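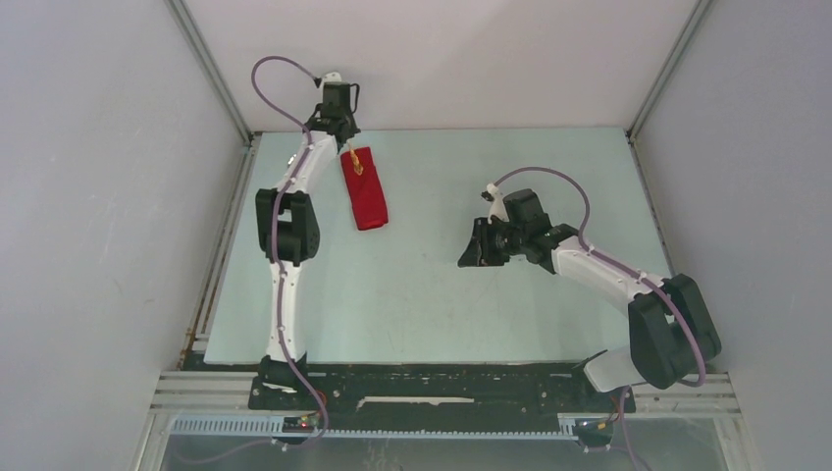

Rotes Tuch, hängend. Label: HAENGT. Das kleine Etikett sitzt am oberen Ende.

Skutanard: Tuchzustände
README zur Version von Februar

Inhalt

Skutanard enthält 200 Einzelaufnahmen von Stoffstücken auf einem Tisch, jeweils mit einem Zustandslabel und einer Freitextnotiz. Es geht um die Frage, in welchem Zustand ein Tuch gerade ist: hängend, flach, gerafft, gefaltet, irgendwas dazwischen. Mehr steht nicht drin. Wer Materialangaben oder Maße sucht, wird nichts finden, wir haben sie nicht erhoben.

Die Labelliste stammt aus dem Vorgänger Tatis und hatte dort 12 Einträge. Übrig sind 6: HAENGT, FLACH, GERAFFT, GEFALTET, VERDECKT, UNKLAR. Die anderen haben wir gestrichen, weil sie im Probelauf kaum zweimal gleich vergeben wurden. "Ordentlich" war so ein Label. Ich habe bis heute keine brauchbare Definition davon gesehen.

Dateien

labels.csv: eine Zeile pro Aufnahme, Spalten id, label, sicherheit, notiz
notizen_roh.txt: die Freitexte vor der Vereinheitlichung, mit allen Tippfehlern
streitfaelle.csv: Aufnahmen, bei denen keine Mehrheit zustande kam
regeln_alt.txt: die Regeln aus Tatis, nur noch zum Vergleich

Die Spalte "sicherheit" bitte mit Vorsicht verwenden. Sie geht von 1 bis 3 und bildet vor allem ab, wer gelabelt hat. Citlali Maldonado vergibt fast nie eine 3, Alby Hoani fast immer.

Wie gelabelt wurde

Drei Personen haben unabhängig voneinander gelabelt: Lena Kalinowski, Alby Hoani und Citlali Maldonado. Zwei gleiche Stimmen reichten. Bei drei verschiedenen Stimmen wanderte die Aufnahme nach streitfaelle.csv und bekam in labels.csv den Wert UNKLAR. Sumathi Venkataraman hat danach die Notizen vereinheitlicht, die Labels aber nicht angefasst.

Gelabelt wird nur, was auf der einzelnen Aufnahme zu erkennen ist. Ob ein Tuch danach gefaltet wurde oder vorher schon einmal gefaltet war, spielt keine Rolle. Diese Regel klingt einfacher, als sie ist, und in den Rohnotizen wird sie ständig gebrochen ("gleich fertig", "zweiter Versuch"). Solche Zusätze sind in der bereinigten Fassung gelöscht.

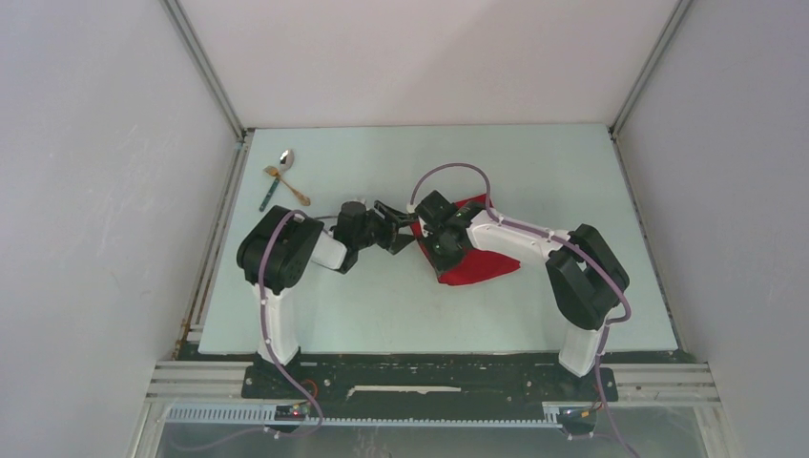 Rotes Tuch, teilweise verdeckt. Label: VERDECKT. Hinten links Löffel und Gabel, gekreuzt.

Besteck und andere Gegenstände

Besteck ist nicht gelabelt. Es taucht in den Notizen auf, wenn jemand Lust hatte, es hinzuschreiben. Aus einer fehlenden Notiz lässt sich also nicht schließen, dass kein Löffel auf dem Tisch liegt. Damián Ventura hatte vorgeschlagen, aus den Notizen nachträglich eine Spalte "gedeckt ja/nein" abzuleiten. Davon rate ich ab. Ein Löffel und eine Gabel, die übereinander in der Ecke liegen, sind noch kein gedeckter Tisch, und ein Tuch in der Mitte ist deshalb noch keine Serviette. Wir schreiben durchgehend "Tuch".

VERDECKT heißt, dass der Umriss an wenigstens einer Seite nicht durchgehend zu verfolgen ist. Ob der Stoff unter der Abdeckung eine Falte hat, wird nicht geraten. In Tatis wurde geraten.

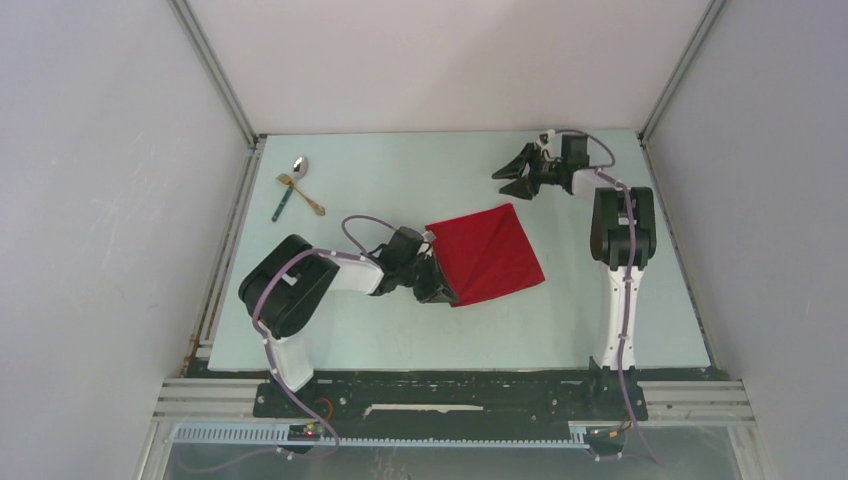 Das größte Problem ist die Grenze zwischen FLACH und GERAFFT. Nach unserer Regel gilt ein Tuch als FLACH, wenn der überwiegende Teil aufliegt, auch mit Knicken und alten Faltlinien. Lena Kalinowski hält das für zu großzügig, und ich kann ihr schwer widersprechen. Bei dem roten Tuch hier liegen drei Ecken lose auf dem Tisch, die linke untere ist angehoben und zusammengeschoben. Nach der Regel ergibt das FLACH, nach dem Augenmaß der Hälfte der Beteiligten GERAFFT. Die schwachen Faltlinien quer über den Stoff haben zusätzlich eine Stimme für GEFALTET eingebracht, womit der Fall in streitfaelle.csv gelandet ist. Wer ein Modell auf diese Unterscheidung trainiert, lernt vermutlich unsere Regelauslegung und wenig über Stoff.

Bekannte Mängel

GEFALTET unterscheidet nicht zwischen einmal und mehrfach gefaltet. Ein schmal herabhängendes Tuch mit Falten ist HAENGT, nie GEFALTET, das war eine Festlegung vom Freitag der ersten Labelwoche und wurde vorher anders gehandhabt. Wir haben die frühen Zeilen nachgezogen. Ob alle erwischt wurden, weiß ich nicht.

Farbangaben in den Notizen sind Alltagswörter. "Rot", "hellrot" und "knallrot" können dasselbe Tuch meinen.

Ein Abgleich mit der Stoffliste aus Stekano steht aus. Die Bezeichnungen passen nicht zusammen, und ich erwarte davon keine großen Einsichten.

Wofür es taugt

Zum Ausprobieren von Labelregeln und als Diskussionsgrundlage, ja. Als Messlatte für "kann Falten erkennen", nein, dafür sind die Fälle zu ähnlich und die Labels zu weich. Trefferquoten ohne Angabe, wie mit UNKLAR umgegangen wurde, sind wertlos.

Korrekturen bitte mit id und einer kurzen Begründung an Damián Ventura. Einträge der Form "sehe ich anders" werden gesammelt, aber nicht eingearbeitet.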